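Print this page | E-mail to a friend
14 comments | 3 shares

Plush toys: one open bin or a lidded box?

Celeste Palma
Quick one, kids asleep, typing fast. Soft toys are all over the living room again. Had a big lidded trunk from Stutirora, lid slams on fingers so it's going. Looking at plain white plastic bins with the handle holes, no lid. Do they get dusty? One big or several small? And do I wash stuff before it goes in or is that overkill. Dog gets hold of half of it too.

Lorena Arancibia
Several small. Did the big one for years, everything on the bottom is forgotten, kid dumps the whole lot to get one bear. Open bins, low shelf, done. Handle cutouts on the short ends are the ones you want, a four year old can drag it. Smooth inside too, wipes out with a damp cloth. Dust yes, a bit. Not enough to matter if they get played with.

Washing: pillowcase, knot it, cold, gentle. Air dry ALL the way before it goes in the bin or you'll smell it. Anything with a squeaker or a battery just spot clean. Dog toys in there own bin, please.

Agustina Valdebenito
get the trunk fixed, soft close hinge is cheap

Borislav Karagiannis
Agree with Lorena on small bins. Clear the table, put one empty bin on it, sort toy by toy. On the floor they just wander off again. Odd shapes first, the long ones with the fat ends take up more room then you think, then flat stuff down the sides. Don't fill past the handle holes or you can't get your hand in. We're at three bins now, Kristiansen shelf, they fit with a little space over. Label if you want, we never did.

Thanked by 2 members | Share this answer 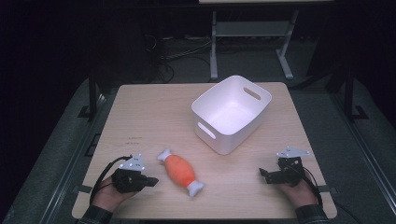
Candy-shaped plush, empty white bin, ready to sort.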